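4.2 Vergleich der handgeführten Greifer im offenen Arbeitsraum

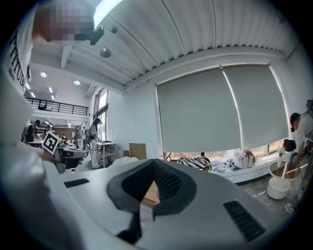 Abbildung 3: Blick über das weiße Gehäuse eines handgeführten Greifers. Links ein zweites Gerät in Grau und Schwarz mit quadratischem Schwarz-Weiß-Marker, am großen Fenster rechts helles Tageslicht an den Rändern der fast ganz geschlossenen Rollos.

4.2.1 Aufbau und Ablauf

Verglichen wurden 2 Bauformen, im Folgenden Pelmont und Truvari genannt. Beide werden mit einer Hand geführt und zeichnen Kamerabild und Fingerstellung gemeinsam auf; sie unterscheiden sich in der Fingergeometrie und in der Lage des Griffs. Jede Bauform wurde von 13 Personen erprobt, die zuvor eine kurze Einweisung durch Magdalini Margaritis erhielten. Auf feste Kabinen haben wir bewusst verzichtet. Wie Abbildung 3 zeigt, halten sich mehrere Personen zugleich im Raum auf, und am Rand der Rollos fällt helles Tageslicht ein. Gerade dieser Wechsel zwischen Deckenleuchten und Fensterlicht macht die Aufnahmen für die Lokalisierung so reizvoll!

Eine Sitzung dauerte ungefähr 30 Minuten und umfasste drei Aufgaben: Greifen weicher Textilien, Umsetzen kleiner Gefäße und Übergabe an eine zweite Person. Die Marker dienten der Zuordnung der Geräte zueinander. Ausgewertet wurde mit Flundance, unserem Werkzeug zur Bahnschätzung.

4.2.2 Beobachtungen

Besonders erfreulich verlief die Übergabe. Mit Pelmont blieb die geschätzte Bahn auch dann zusammenhängend, wenn sich die Geräte sehr nahe kamen und der Marker schräg zur Kamera stand. Truvari lag dafür spürbar besser in der Hand, und bei den Textilien griffen die schmaleren Finger auf Anhieb sicherer zu. Schwierig blieb für beide das Gegenlicht: Schwenkte die Kamera zum Fenster, verlor Flundance kurzzeitig Merkmale und fand sie erst beim Zurückschwenken wieder. Die Belichtungsregelung wird in Abschnitt 4.3 gesondert behandelt.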